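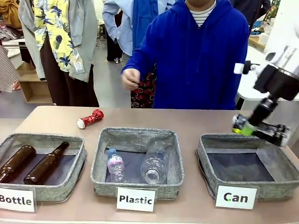 Filed under: Home & Kitchen / Recycling / Your Questions

Sorting bottles and cans at home: your questions

Which basket takes what?
We keep to three: Bottle, Plastic and Can. Bottle means glass, so your brown beer bottles go there. Plastic is for drinks bottles, and Can is for drinks cans of any colour. Three is plenty to start with!

Do I need proper bins?
Not at all. We love soft grey fabric baskets (light, quiet, and they look lovely on a table). Rinse and drain everything first, though, as fabric does hold a smell.

What should I put on the labels?
One word in thick black letters on a white card, propped up at the front. Liudmyla Romaniuk wrote in to say she'd tried whole sentences and her children ignored every one of them.

Should I squash plastic bottles?
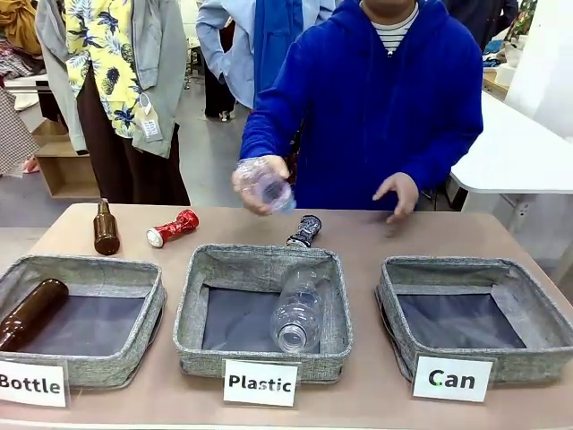
Check with your council, but if they're happy then yes, squash away! You'll fit far more in. Please don't try to crush glass.

Caps on or off?
It varies from place to place. Ours go back on after squashing, which keeps the bottle flat.

Can small children help?
They can, and they're brilliant at it. Start them on cans and plastic, and let a grown-up handle the glass.

How often should I empty the baskets?
Before they get heavy. We do ours after breakfast, every 2 days in summer.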